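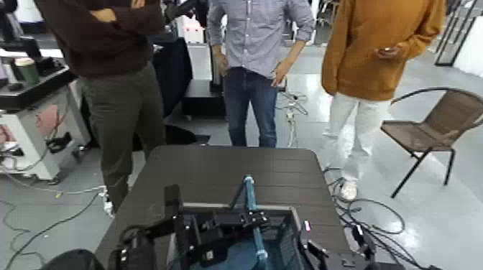
Part 5. Setting up your series and your advance readers

I'm assuming you've already loaded your manuscript into Flondine and the chapter list looks right. If chapter one is showing up as "Untitled," go back to Part 4 and fix your headings first. I skipped that with my second small-town romance and had to redo the whole export!

Before you start, have these handy: your blurb, your cover file, and the series name spelled exactly the way you want readers to see it.

1. Open the book and click Series, then New Series. Type the name. Mine is Ornolley Nights, and every book set in Ornolley goes under it, even the Christmas novella.

2. Give the book its number. Novellas can take a decimal, so the one between books two and three is 2.5.

Note: The number field doesn't save until you click outside the box. Pressing Enter just moves the cursor.

3. Paste your blurb into the short description box. You get 200 words. I try to have both leads named in the first 100, plus whatever is keeping them apart (in Skamness it's a ferry contract and an old engagement ring).

4. Pick your tropes from the list. The limit is 9, but I use 5. Put the main one on top. If yours is second chance and you list it last, the preview page will call the book "workplace romance" or whatever you clicked first.

5. Set the heat level. Please be truthful with this one. Lucía Goicoechea, who writes the Cisternas books, marked a very steamy one as "sweet" by accident and was answering emails until June.

Caution: Changing the heat level after your advance copies go out sends a notice to every reader on the list. There's no undo.

6. Go to Readers and choose Import. The file needs two columns, name and email, in that order. Delete any blank rows at the bottom or the import stops there without a message.

7. Turn on Personal Copies. Each reader's name gets stamped on the copyright page — small, gray, easy to miss, and a nice nudge not to pass the file around.

8. Send yourself a test copy and open it on your phone. Check the scene breaks. Mine came through as question marks until Gisela Bravo told me to swap the little hearts for plain asterisks.

9. Click Schedule and choose a time. I go with 7 p.m., when my readers are home and looking for something to start in bed.

Note: If you have a cliffhanger ending, add a line about it in the reader email. There's a box for it under Message, below the signature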